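[Skelladum-ops] Re: Finger alignment on the Zitura pair at the cloth station

From: Soo-ah Yook
To: Skelladum-ops

Dear colleagues,

Thank you for the comments received since the station note was circulated in April. The procedure for the hand-held grippers is restated below with the corrections we have agreed, and it replaces section 4 of the note. It applies to the cloth station at the Lallon site only. The bench station keeps its own sheet for the time being.

The matter raised most often was the closing position of the fingers. When a gripper is fully closed, the two tips should meet along their full face. If they meet at the front and leave a gap behind, or cross even slightly, a single layer of cloth will slide out under light tension. The fault is hard to notice during work, as thick folds are still held well enough. Please check closure with the gripper pointed away from you, looking along the fingers toward the tips. 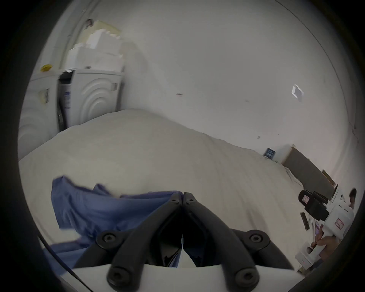

Seo-ah Ma wrote:

We have followed the April note at our end and I have two concerns. The first is the order of tightening. The note says to begin with the screws at the tips. When we did this, the outer joints pulled the fingers out of line again as soon as they were tightened, and the whole job had to be repeated. The second is the interval. A check every 80 recordings may be suitable for towels, but with shirts we found the closure had shifted well before that. Could the list also be told whether thread lock is permitted? The bottle from Fuchs is on our shelf, but the note does not mention it.

Both concerns are accepted. The order of tightening in the April note was wrong, and I apologize for the time this cost. The correct order is from the base outward: first the screws at the base of each finger, then the outer joints, and the tips last. Bring each screw up until it just seats, close the gripper by hand, look at the tips, and only then tighten fully. Left and right should be worked in turn, so that one finger is never fully tight while the other is free.

Thread lock is permitted at the base and the outer joints, in a small amount. It is not permitted at the tips – we change those too often. A gripper that has been treated should be left closed for 2 hours before use and the time written in the log.

The interval is now 10 recordings for shirts and other thin garments. It stays at 80 for towels. Any drop of a gripper onto the floor calls for an immediate check, whatever the count.

On the station itself, please clear the cloth away before positions are checked and rest both grippers at the near side, pointing toward the wall. The sheet need not be perfectly flat, but a ridge in the working area should be smoothed out by hand. The figure 1.23 and the arrows on the wall are the reference for the station. They are not to be erased, painted over or redrawn without a message to this list.
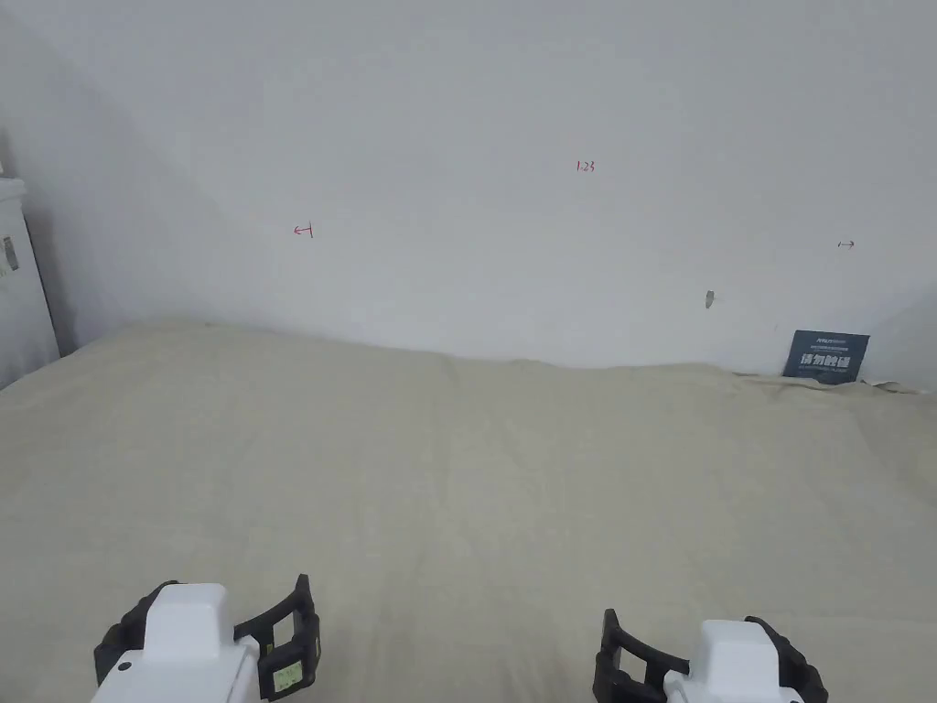
Operators should stand centered between the arrows and keep the same position through a full set. Sets from different operators have been hard to compare where one person stood well to the left, and shifting the cloth to compensate does not help. If the person taking over is much taller or shorter, a new set should be started and the change logged.

Once the fingers have been adjusted, a hold test is required before recording resumes. Take a garment by its two upper corners, one in each gripper, and lift it clear of the surface. Draw the hands apart until the top edge is straight, and hold for a slow count of 4. Neither corner should creep. Lower the cloth, change corners and repeat. Please do not pull harder than the work calls for, as a strong pull bends the fingers and will make a sound gripper appear faulty.

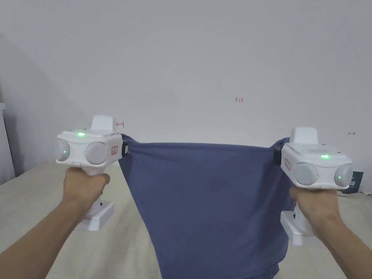

A gripper that fails the hold test twice is to be withdrawn and labeled, and the spare brought into use. Please do not exchange fingers between the left and right units. They look alike, but each set wears to its own partner – and a mixed set has never passed the test here.

Spare screws are ordered through me. Requests should state the position (base, outer joint or tip) and the unit. Seo-ah, if you could send your log pages for the shirt sets, I will add them to the station file with the revised section.

With kind regards,
Soo-ah Yook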